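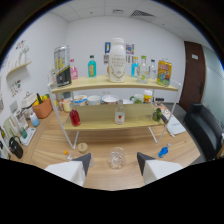
Clear glass cup on the table, drinks on the shelf behind.

Last updated: November 22, 2025
Filed under: Home Network, Backups

The backup setup in the apartment has changed enough since spring that the old post is misleading, so I have taken that one down and am replacing it with this one. The hardware is the same. The schedule, the retention rules and the offsite part are different.

Starting point. I have one small server in the hall closet with two disks in a mirror. It runs Braleck, installed in April after the previous system stopped getting security updates. On it are documents, photos, a music library, mail archives going back to college, and disk images of two laptops. The total today is 942 GB before compression. Photos are the largest part by a wide margin and compress hardly at all. Mail compresses very well and is too small to matter.

A mirror protects against one disk dying. It does nothing about a deleted folder, because the deletion is mirrored too. I knew this for years and still treated the mirror as my backup, until I removed a directory of scanned tax records with a mistyped path. The scans were recoverable from the paper, which took a weekend.

Local snapshots

Braleck takes a snapshot of every shared folder each hour. Hourly snapshots are kept for a day, daily ones for 35 days, and monthly ones until I remove them by hand. I first tried keeping hourly snapshots for a full week. Listing them became slow enough to be annoying, and in all that time I never wanted the version of a file from a specific hour three days earlier.

The daily limit used to be 30 days. The problem with 30 is that I go through bank statements once a month, on no fixed day, and if something is missing I want the previous month's folder to still be there as I left it. 35 covers a long month plus a few days of delay. If you do your paperwork quarterly you need a bigger number, or you need to trust the monthlies.

One setting is worth checking on any system like this: whether the snapshots are visible as a folder inside the share. Braleck hides them by default. I turned visibility on, and then had to exclude the snapshot folder from the laptop search index, which had started to return thirty copies of every document. The exclusion has to be set on each laptop separately. There is no server-side option that I could find.

Space accounting

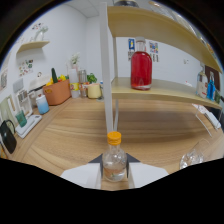 The snapshot area has its own quota on the volume, separate from the quota on live data, and the status page reports only the size of the container. In the first weeks this had me believing that snapshots were using a large share of the disks. The figure shown was the reservation. Actual contents were much smaller, on the order of what is in the bottle with the orange cap: a rounded body with a little pale liquid near the base, and the rest of the volume set aside for nothing. The command line tool reports both numbers if you ask for the long form. I have since cut the reservation in half and set an alert for when actual use passes three quarters of it.

Deleting files does not free space while a snapshot still refers to them. This is obvious on paper and still surprised me when I removed an old disk image and the free space stayed where it was. It came back five weeks later, when the last daily snapshot that contained it expired. If the space is needed sooner, the snapshots have to go first, oldest to newest, and the reclaim job then has to be started manually. The job runs at low priority and will sit at 0 percent for a while before the counter moves.

Offsite copy

The offsite copy goes to Sfeir. I picked it for two reasons: it accepts data encrypted on my side with my own key, and it charges nothing for downloads up to the size of what is stored. Cheap storage with expensive retrieval is a bad trade for a backup, at least for somebody with a single copy there.

The first upload was slow. Drundotel is the only wired provider in this part of Irkavell, and the upstream rate on my plan is a small fraction of the downstream rate. I limited the job to nighttime and let it run for several weeks. Two things helped:

- Uploading in order of importance. Documents and mail were finished on the first night. Photos went newest first. Music went last, and could be left out entirely if I ever need to reduce the bill.
- Larger chunks. The default chunk size in the Braleck client produces a very large number of small objects, and on this line the per-object overhead was visible. I raised the chunk size to the next step up and the nightly volume improved. Memory use on the server went up as well, but stayed within what it has.

Since the first upload, the nightly job normally completes within 4 hours. Most of that is scanning for changes. The transfer itself is short unless I have imported photos that day.

The encryption key is on paper in two places, neither of them this apartment. It is also in the password manager, whose database is one of the things being backed up, so that copy does not count.

Restore tests

I run a restore test every second month. The procedure is dull. I pick one folder from documents and one from photos, restore both from Sfeir to a spare external drive, and compare checksums against the live copies. The comparison script is a dozen lines of shell. So far it has reported one mismatch, which came from a spreadsheet I had open and saved during the test. I now restore from the previous night and compare against the matching snapshot, so open files no longer matter.

I have not done a full restore. At my downstream rate it would fit in a long weekend, and I do not currently have a spare disk big enough to hold it.

Still open

The laptop images are wasteful. Each is a full image, deduplication helps less than expected, and in practice I would reinstall a laptop from scratch and copy back the home folder. I will probably drop the images and keep home folders only.

The alert mails from Braleck go to the account whose archive is on the same server. They should go somewhere else as well. The configuration page accepts only one address, so this means a forwarding rule at the mail provider, and I have not set that up yet.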